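Sowa hand-held gripper: build notes and table-setting recordings
README, revision of 2025-11-28

Contents

1. What is in this folder
2. The tool
3. Recording set-up
4. File layout
5. Known faults
6. Sample frame
7. Use and contact

1. What is in this folder

Drawings, a parts list and a small set of recordings made with Sowa, a hand-held two-finger gripper built at the Dakgate shared workshop in Skomthorpe. The recordings cover handling of flat, flexible items on a table. They are meant for people building the same tool or training a small policy on their own arm. Anyone looking for a large general set should look elsewhere.

The drawings are at revision 10. Earlier revisions used a different finger root and their parts do not fit.

2. The tool

Sowa is held in one hand and worked by a trigger. The fingers are black, each ending in a blocky pad with a flat inward face. Brass eyelets are set into the arm segments. The linkage is behind the fingers and stays out of view at most openings.

The camera is fixed to the body and looks forward over the fingers. Its position relative to the pads is set by the bracket and should not be adjusted between sessions. If the bracket is removed, repeat the calibration and start a new session folder.

Print the fingers flat, with the outer face down. Ream the eyelet holes after printing. Do not press the eyelets into a hole that has not been reamed, as the arm splits along the layer lines. Pads are fixed last and can be changed without taking the fingers off.

3. Recording set-up

Sessions were recorded indoors on a domestic table. The tasks are:

mat_shift: move a placemat to a new position without lifting it clear
mat_turn: rotate a placemat in place
mat_lift: pick up a placemat by one edge and put it down
mat_stack: place one mat on top of another

There are 16 sessions. Each begins with the fingers fully open and ends when the operator releases the trigger for the last time. Eugeniusz Kwiatkowski operated the tool throughout. Aniela Marciniak checked the labels and wrote the export script.

4. File layout

session/
 video.mp4
 opening.csv
 pose.csv
 labels.txt
 calib.json

opening.csv holds the finger opening in millimetres, measured between the pad faces. pose.csv gives the position and orientation of the tool body, not the pads. The offset is in calib.json. Times in all files are in seconds from the first video frame.

labels.txt has one line per attempt: start time, end time, task, result. Result is ok, drop or abandon. An attempt in which the mat folded but reached its place is marked ok.

5. Known faults

Pose drifts when the view is filled by a repeating pattern. Striped mats are the worst case. Session 17 was discarded for this reason and the numbering has not been closed up.

Finger edges blur during fast closing. We have left these frames in. Exposure is fixed per session, so dark areas past the table carry little detail.

The opening sensor reads 2 mm high near full closure. The export script does not correct this.

6. Sample frame
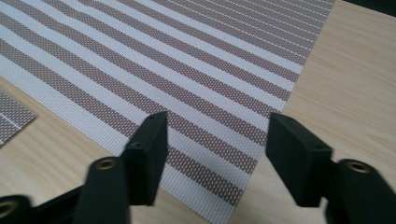

Fig. 1. Open fingers over a striped woven placemat, right pad close to the mat's edge.

The stripes run diagonally across this view, and a corner of a second mat shows at far left. The right-hand edge of the main mat, against the pale wood, gives a better line for tracking than any of the stripes. Cropping to the lower half removes most of the useful edge and is not advised. If the fingers upset your tracker, mask them with a fixed polygon drawn at full opening, then widen it inwards to allow for closing.

7. Use and contact

Drawings and recordings may be copied and altered for any purpose. Please keep this file with them. The export script borrows its file reader from the Broltau logger and carries that project's licence, found in the script header.

Corrections to the drawings go to Eugeniusz Kwiatkowski, label errors to Aniela Marciniak, both through the Dakgate workshop board. Quote the session number and the start time of the attempt.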